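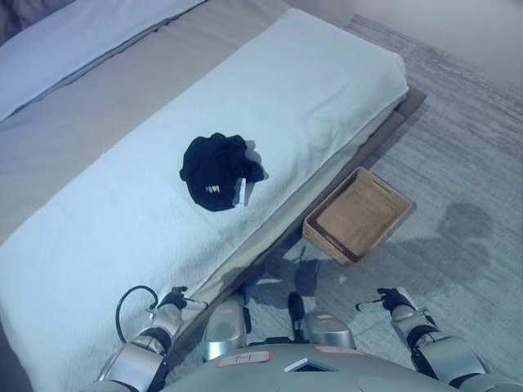

Workbook 4, p. 16

May, a bit after 4 in the afternoon

Laundry task again today, and I'm writing this up while the kettle is on so that it gets done before I forget the half of it. The mock bedroom is made up the way Dezső wanted it for the Gimness round: low bed with the dark platform, beige sheet, the thick white cover laid along the near side, grey rug down, wicker basket on the rug beside the bed. One black garment in a heap on the white. The job is the same as it has been since we got back from the break, which is to pick the garment up off the bed and put it in the basket without dragging the bedding along with it.

I do want to say, for whoever reads this next term, that the black on white was a lovely suggestion and I'm sorry I grumbled about it. With the navy one on the charcoal blanket we spent most of a week blaming the grasp planner (poor Furnby, it gets blamed for everything) when really the segmentation couldn't tell where one cloth stopped and the next began. The first time I ran the mask on black over white I got a clean outline straight off and let out a bit of a cheer, which startled the first-years at the next bench.

What still bothers me is the edge of the bed. The white cover hangs over the side, and Furnby is happy enough to treat a fold in it as part of the target if the left hand comes in low. Simon thinks we should raise the approach height and be done with it. I think that just moves the trouble, as a high approach on a crumpled garment means the fingers close on a pinch of fabric at the top, and then the rest unrolls on the way across. We talked it round for ages over the last of the ginger biscuits and agreed to try both, his first, mine second, same starting heap as near as we can manage by hand.

Settings for tomorrow's runs, so that we aren't arguing from memory:

Left arm does the pick, right arm stays out over the rug side and waits.
Approach height 200 mm above the mattress for Simon's version. Mine comes in at whatever the depth map gives for the top of the heap, less a finger's width.
Config file is number 338. Please don't edit it in place, copy it and give the copy your initials.
Basket goes alongside the bed with its long sides more or less in line with the frame. A small tilt is fine and I'd sooner leave it in, the judges won't be lining it up with a ruler either.

Something for the vision people: the arms throw a fair bit of shadow onto the rug, and the basket has a dark inner rim as well, so please look at the masks on that side before trusting them. On the old hard floor the shadow was easy to threshold out. On the streaky rug I'm not so sure, and I would like somebody with more patience than me to go through the log and mark the places where the basket mask wobbles. There is a spare login on the bench machine, and the colour of the overlay can be changed if the green hurts your eyes (it does mine).

Also had a good long chat with Dezső Magyar about whether we ought to be using the Tadar scoring sheet or our own. He favours Tadar because the other clubs will be practising to it, and he's probably right, though I find it stingy. It gives nothing at all for a garment that ends up hanging half over the rim, and I'd have thought half a sock in the basket was worth half a mark, having raised three teenagers. Anyway, we'll score to Tadar and keep our own column beside it for morale.

Still to sort out:

Cable loop on the left forearm. It arcs up a good way, and I'd like it checked at full reach before we go any faster. Neil's old clip might do, or a bit of Velcro.
Ask the office whether we can keep the bed set up through the open day.
Write the paragraph on failure cases for the team report. I said I would do this, so it's mine, and I've put it here in ink.
Bring biscuits.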